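2023-04-06
By Zyanya Solís
Filed under: Home & Wardrobe / Sewing / Slow Saturdays
Reading time: 4 min

So I finally did the trouser drawer! I've been putting it off since September, when I shoved all my summer things in there in one great heap and leaned on the drawer until it shut. Every time I opened it for socks (the socks live at the front, don't judge me) a leg of something would come up with them and I'd poke it back down and carry on with my day.

What set me going was a warm afternoon last week. I wanted my light trousers, couldn't find them, and ended up walking to Karla Sandoval's in jeans and arriving the colour of a tomato. Karla has the tidiest wardrobe of anyone I know and she sent me home with a bag of lavender and a lecture.

The plan was simple. Everything out of the drawer and on to the bed, fold what I love, mend what I can, and let the rest go. I do all my folding on the bed. I know people swear by a table, but a bed is the right size, you can walk round three sides of it, and clothes don't slide off a quilt the way they slide off everything else in my house.

And oh, the quilt! I've been meaning to write about it for ages. It came from the Saturday market at Carrillo, from a stall right at the back, and I fell for it on the spot because none of the patches seem to have anything to do with each other. They're nice big patches too, so you can really see the prints. There's a bright blue one with a faint leafy pattern that I'd happily have as a dress, and one with an enormous blue and pink medallion on white that looks as if it was meant for a tablecloth in a much grander home. My favourite is the quiet cream one with the little brown marks and a blue zigzag down the side. It all goes together in the end, the way a bunch of flowers from somebody's garden does.

Anyway, the drawer. I started with the colours, which is the best bit, and the pinks came first.
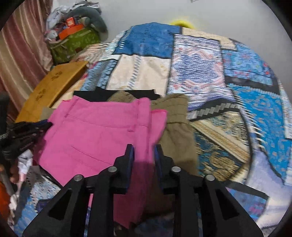 Pink and olive on the good quilt, round one of the folding.

I love that pink. It's properly bright, the sort you can spot from across a car park, and on a grey morning it does more for me than coffee. It's cotton, so it creases if you so much as look at it, and the lines of stitching across it are what I always forget about when I fold. If you make your fold on top of a sewn pleat you get a thick lump that springs open again the minute you let go. Put the fold in the plain bit between the lines and it lies down quite nicely. It took me far too many years to work that out!

The waistband is the other awkward part. I used to fold legs first and leave the waist until last, and I'd get a neat parcel with a great stiff ridge on top. Now I fold in half lengthways, smooth the waistband flat with the side of my hand, tuck the pointy bit at the seat in, and then bring the hems up towards the waist but not quite to it. Then thirds. There's usually one corner that won't behave. I let it flap until the very last fold and tuck it in then.

The olive one is a different creature altogether. Anything gathered at the top wants to be a ball, and I've stopped fighting it. I lay those out, give the gathers a gentle pull sideways, and roll them from the bottom up so the bunchy part ends up on the outside. Danylo Nazarenko (hello Danylo, I know you read these at work) told me he rolls all his holiday clothes that way and has done since he was a student, and I'm sorry I ever laughed.

I ended up with 7 pairs to keep, which astonished me, because I'd have told you I owned nothing to wear in warm weather. There were 4 for the mending basket, all for silly things like a hem coming down or a belt loop hanging by a thread. Belt loops are my favourite mend. Ten minutes with a needle and a strong thread, a few stitches over and over through the waistband, and you feel like a genius for the rest of the day. I'm hopeless at zips, so those go to Leobardo Manríquez, who does alterations from his shop in Durmont and never once sighs at the state of what I bring him.

The drawer itself got a wipe, a sheet of lining paper I'd been saving, and Karla's lavender in an old sock tied with ribbon. Everything is standing on its edge now, colours together, pinks at the left and greens next to them, then the navies and the blacks. I keep opening it just to have a look. The socks have moved to their own box.

Jumpers next, once I'm sure it's really spring. I've got one with a hole at the elbow that I'd like to patch with something cheerful, so if you've got a nice visible mend to show off, put it in the comments, I'd love to see it!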